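Dradmont Council asks residents to give the kitchen tap a rest

FOR IMMEDIATE RELEASE
16th March

Dradmont Shire Council has today launched Slow Tap, a household water program aimed at the 3956 homes connected to the town supply, most of which have been very patient with us since the last one.

Readers with long memories will recall the previous campaign, which ran on a jingle. The jingle has been retired. Slow Tap has no song, no mascot and no fridge magnet, and the colour scheme was picked in a single meeting, a council record.

The program is being delivered with Flanudico, the local plumbing and fittings firm, and covers the kitchen only. Showers were considered. Early feedback at the Cifuentes Street library suggested residents would discuss their showers with the council at some point after the heat death of the universe, so we have started at the sink.

Under Slow Tap, any household on the town supply can book a free visit from a licensed Flanudico plumber. The plumber will check the kitchen mixer for drips, replace worn washers and fit a flow restrictor if the household wants one. A visit takes less than an hour. Plumbers have been told not to comment on the state of the cupboard under the sink, and have agreed to do their best.

Renters are eligible and do not need to send us a copy of their lease. They will need a short note from the landlord or agent agreeing to the work, and a form of words is on the council website for agents who find writing short notes difficult.

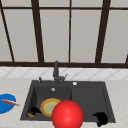
The restrictor is a small disc that sits inside the tap outlet. It slows the stream without making it spit, and it can be taken out again by anyone who finds that filling the pasta pot has become a hobby. Council trialled it over the summer in the kitchen at the Fidness Road depot, where the main complaint was that the kettle took longer to fill and smoko therefore ran over. The complaint was withdrawn when this was pointed out to be a benefit.

Households that sign up will also receive a printed guide to using less water at the sink. It runs to two pages. An earlier draft ran to 10, and included a history of the washer, which is available on request and has so far not been requested.

The guide's advice is plain. Scrape plates before rinsing them. Put the plug in. If you have a double sink, wash in one side and rinse in the other, as your grandmother told you. Keep a jug of water in the fridge so you are not running the tap until it goes cold, and tip the vegetable water on the garden once it has cooled down.

Slow Tap is paid for from the existing water services budget and will not add to rates. Council is aware that this sentence has appeared in other media releases. It will report on the program in November, when the winter meter readings are in, and will publish the results whether or not they are flattering.

Bookings open today and will be taken in the order they arrive. Homes in the Fidness Road area are asked to avoid morning visits until the mains work there is finished, as plumbers find it hard to test a tap with nothing coming out of it.

To book, call the council service desk, fill in the form on the website, or drop in to the Cifuentes Street library during opening hours. The library would like it known that it does not carry washers.

ENDS

Media contact: Communications Office, Dradmont Shire Council

Notes to editors: Slow Tap is two words. The program does not cover bore water, rainwater tanks or the public fountain, which has been off for some time and is doing more for conservation than the rest of us.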